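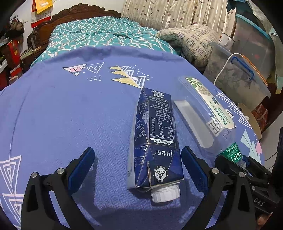

Household chore automation

Household chore automation is the use of machines to carry out the ordinary work of a home, such as tidying, laundry, dishes, cooking and bed making. The term is also used loosely for light shop-floor work of the same sort, including shelf filling, sorting and packing. Machines that do one fixed job have been common in homes for generations. Machines that can move from job to job in a home they have not seen before remain experimental, and claims that they are ready for sale have often run ahead of what has been shown.

Scope and definitions

Writers on the subject do not agree on what counts. A dishwasher washes dishes, but a person clears the table, scrapes the plates, loads the racks and puts everything away. Under a narrow definition the chore has been automated. Under a broad one, only the middle of it has. Sales material tends to use the narrow definition for past successes and the broad one for future products, and comparisons between the two should be read with care.

The engineer Angeliki Makris has proposed counting a chore as automated only when a person can leave the room before it starts and has nothing to fix on returning. Few products pass. Floor vacuums come closest, although many owners pick up cords and socks first, and that labor rarely appears in published results.

Picking up and putting away

Tidying is often treated as the entry-level chore, and most demonstrations begin with it. The basic act is to take hold of an object, lift it and set it down somewhere else. Two-finger grippers are widely used for this. They are cheap and strong, and they work well on boxes, cans and other items with flat or parallel sides that fit between the fingers.

Homes supply plenty of harder cases. A carton of milk on its side on a bedspread presents a good shape for two fingers, but the surface under it gives way when pressed, and a finger that goes too low will gather cloth along with the carton. A clear plastic bottle beside it is another matter. Depth sensors commonly misread transparent plastic, and a thin wall can buckle under a grip that would suit the carton. Printed fabric adds to the trouble for camera-based systems, as bold shapes on a flat cloth may be taken for edges or objects.

There is also the question of where things go. A machine may lift a bottle correctly and still have no idea whether it belongs in the kitchen, in the trash or next to the bed. Most demonstrations avoid this by naming the destination in advance.

Training by demonstration

Much recent work depends on examples recorded by people. In one common method a person carries a hand-held gripper fitted with a camera and does the chore with it, and the recordings are used to train a machine with similar fingers. The method is cheaper than steering a full robot by remote control, and it can be used in real bedrooms and kitchens without moving heavy equipment.

Its critics point out that the human in the loop does a great deal that the gripper does not. A person leans over the bed, shifts weight, sees from the side and knows when something is about to slip. How much of that skill reaches the finished system is disputed. Supporters reply that larger and more varied collections will close the gap. The evidence so far supports some improvement on familiar tasks and much less on unfamiliar ones.

Trials

The Nornau trial placed a wheeled robot with one arm in 14 apartments for 30 days. It was asked to return small items to marked bins. Of 106 assigned jobs chosen for close review, almost half needed help from a person, either in the room or over a remote link. The organizers described the result as encouraging. Charalambos Tsolakis, who reviewed the logs, objected that jobs finished by a remote operator had been listed as complete in the first summary, and a corrected version appeared the following February.

A shop-floor trial at the Katsaros warehouse in Villov used a similar arm to move drink cartons and bottles from mixed crates to shelves. It ran for 3 months. Cartons gave little trouble, while bottles lying at an angle were the main cause of stoppages. The site kept the arm for cartons only and went back to hand sorting for the rest.

The Tratbridge system, announced as a general home helper, was later offered only as a laundry-folding station. Shirts had to be fed in one at a time.

Criticism

Skeptics raise three recurring complaints. Videos are often sped up or chosen from many attempts, and the number of attempts is seldom given. Test rooms are usually neater than lived-in ones. Cost comparisons leave out the time owners spend preparing rooms, freeing stuck machines and cleaning them.

Makris has argued that failure reports would be more useful to buyers than success rates – a machine that drops a towel and one that drops a full carton of milk on a bed score the same on most tests.

See also

Domestic appliance
Robot gripper
Remote operation
Warehouse automation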